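November 20, 2025
Bench notes, glue room

Second go at the hide glue test joints. Picking up from the August batch, which I never wrote up properly because half the labels came off in the damp cupboard. This time every piece is marked in pencil on the end grain before any glue goes near it.

Stock is maple offcuts from the Trernero order, all planed the same morning and left stacked with stickers overnight. Edge joints only. No end grain and no miters in this round. Tanveer wanted to add a set of lap joints, but we're short of clamps as it is and I'd sooner finish one thing.

Glue is from two sources. One is the Mughal pearl glue we always buy, from the tub opened in the summer. The other is the Asteck granules that came as a sample. Both were soaked in cold water overnight, same weight of glue to water, then brought up in the jar warmer. The Asteck took longer to swell and still had a few hard grains at the bottom in the morning. I gave it another hour and they went soft. It smells stronger than the Mughal. Color in the jar is darker too, but I couldn't tell them apart once they were on the wood.

Total is 32 joints, split evenly between the two glues. Within each glue, half were warmed before gluing and half were used at room temperature. Warming was with the heat gun on low, moving all the time, until the wood felt warm to the back of the hand. That is a poor way to measure it and I know it. The surface thermometer is still out for repair with Galteck and I'm not waiting on it any longer.

Procedure, so Alcides can repeat it if I'm out:

Check the glue runs off the brush in a thin stream that breaks up near the end. If it falls in drops, it's too thin. If it hangs, add a spoonful of hot water and wait.
Brush both faces, put them together, rub back and forth a few strokes until it starts to grab.
Clamp light. A bead of squeeze-out along the whole line is enough.
Leave overnight. Don't move them to the window shelf.

That last line is in there on account of the August batch, where the ones on the shelf dried on one side first and cupped.

The room was cool when I started and I think that hurt the first few. Maple at room temperature pulls the heat out of the glue fast, and on joints 1 through 3 I felt it gel before I had the faces lined up. I left them in the count but put a star next to them in the table. After that I moved the jar closer and worked quicker. The warmed pieces gave me plenty of time, enough to fix one that had slid out of line.

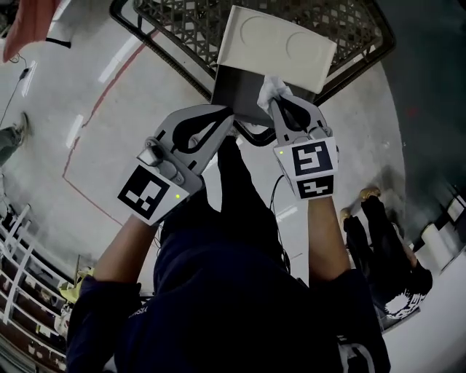 How long does the glue keep once it's been heated? We throw out any jar on its fifth day in the fridge, sooner if it smells sour or stays runny when cold.

Tanveer asked that because there was a jar with no date on it behind the milk. I tipped it out. Please put a date on the lid, on tape, every time. Writing straight on the lid washes off.

Breaking the joints is the next step. Plan is the lever rig, with the weight added in 200 gram steps until the joint lets go, then write down the load and look at the break. What I care about more than the number is where it fails. If there's wood torn out on both faces, the glue did its job and I don't need a higher load. If the break is clean and shiny, it gelled too early. If it's clean and dull, we starved it, most likely from clamping too hard.

Alcides broke a couple of the old August joints for practice with the rig, the ones that still had readable labels. 13 was one of them. It tore a long splinter out of the maple and the glue line was untouched. The other let go clean down half its length and tore wood on the rest. He thinks the dry half was a planing problem. I looked at it with the hand lens and there are ripples in the surface, so he's probably right. The plane iron was due for sharpening back then.

Things I'd change:

Double boiler instead of the jar warmer. The warmer overshoots when the jar gets low and I had to pull it out twice to let it cool.
A smaller brush for the narrow edges. The wide one drips down the sides and I spend longer wiping than gluing.
Cut the offcuts longer. With the short ones the clamps crowd each other and I end up pressing only in the middle.

On cost, the Asteck is cheaper by the bag, but the bag is small and we'd pay shipping each time. If the break results come out the same I'd stay with Mughal, mostly because we know how it behaves and the pearls are easier to weigh out. Alcides disagrees. He liked the longer open time he got with the granules, though he was working with warmed pieces when he tried it, so that isn't a fair comparison yet. The table should settle it.

To do:
Order brushes.
Call Galteck about the thermometer.
Sharpen the plane iron before the next lot gets cut, and check the sole for glue.
Tanveer to fix the loose pivot pin on the lever rig. It has up to 2 millimeters of play and the arm drops sideways under load.
Wash the clamps in warm water before the squeeze-out sets hard on the bars.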